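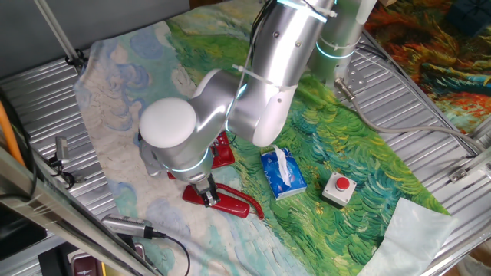 Filed under: Around the House, Phone & Internet

Your landline in December: what changes and what to do first

Uvon will move the remaining home phone lines in Stadberg off the old copper network in December. If you have already switched to internet phone service, you can skip this item. If you still plug a phone into a jack on the wall and pay a separate bill for it, please read through to the end and keep this issue.

Letters have gone out to the east side of town. The west side, including everything past the Turano Bridge, should get theirs next. Each letter has a changeover week printed near the top. You keep your number. You do not have to change your plan, and you do not have to buy internet service from Uvon to keep a phone.

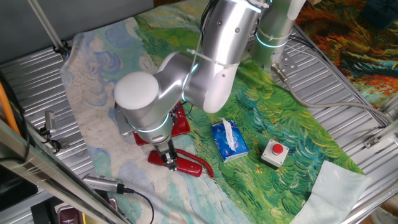
Words: Ljubica Kovačević
Monday, October 20, 2025

A small adapter box will do the job the wall jack does now. It plugs into a power outlet, and your phone plugs into the box. Uvon is mailing the boxes out and will send someone to set one up if you ask. The visit is free if you book it before your changeover week. After that it costs $30.

Most phones will work with the box. Cordless sets are fine, and so are nearly all push-button corded phones. Rotary phones are the exception. They can still ring and you can still answer them, but many adapters do not understand the dial, so you may not be able to call out. A pulse-to-tone converter fixes this. Grgić Hardware on Mill Street has ordered a few and will take names for more.

The bigger change is what happens in a power cut. A plain corded phone on a copper line gets its power from the phone company, so it usually keeps working when the lights go out. With the adapter, the phone stops when the power does unless the box has a battery. Uvon offers a battery that lasts 4 hours with the phone not in use. You have to ask for it. It is not in the package otherwise, and several people on the east side only found this out when they opened theirs.

Anyone who remembers the ice storm will know that 4 hours is not long. If you have a cell phone that gets a signal in your house, keep it charged and keep a charged power bank with it. If you are in one of the low spots along the creek where there is no signal, tell Uvon that when you call. They keep a separate list for those addresses and can supply a larger battery. I called about my mother's house and was on hold for 11 minutes, and the person who picked up knew about the list and added her to it right away.

Check anything else that uses the line. Burglar alarms, medical alert buttons, fax machines and some older furnace monitors dial out over the phone line without anyone thinking about it. Call the company that runs the alarm or the button, give them your changeover week, and ask if the equipment will work through an adapter. Some of it won't. If you have a medical alert button, make this call now, as a replacement can take up to 5 weeks to arrive. When the new line is in, press the button and make sure someone answers.

Extension phones in other rooms may also go quiet. The adapter feeds one phone. Your upstairs phone or the one in the garage can be connected again, but the house wiring has to be separated from the outside line first, and that should be left to the installer. A cordless set with extra handsets is the easier answer for many homes. If you like a corded phone in the kitchen, ask for the box to be put there.

When you call Uvon, have your letter in front of you. The account number they want is on the back of it, and it is a different number from the one on your bill. Ask for the setup visit and the battery in the same call. Write down the name of the person you spoke to.

Be careful with calls coming the other way. A neighbor on Orchard Lane was phoned by a man who said her line would be cut off that afternoon unless she gave him a card number. Uvon says it is not asking for any payment by phone for the changeover. Hang up, and call back on the number printed on your letter.

There will be a table at the library with a sample adapter and battery on it, so people can see how big they are and where the plugs go. The box needs a spot near an outlet, and the plug is a wide one that tends to cover its neighbor on a power strip. Bring your letter if you would like help with the booking form.

Old phones you no longer want can go in the electronics bin at the transfer station. Please take out the batteries from cordless handsets first and put them in the battery bucket by the gate.

Contact the newsletter | © 2025 Stadberg Neighbors Newsletter | Back to top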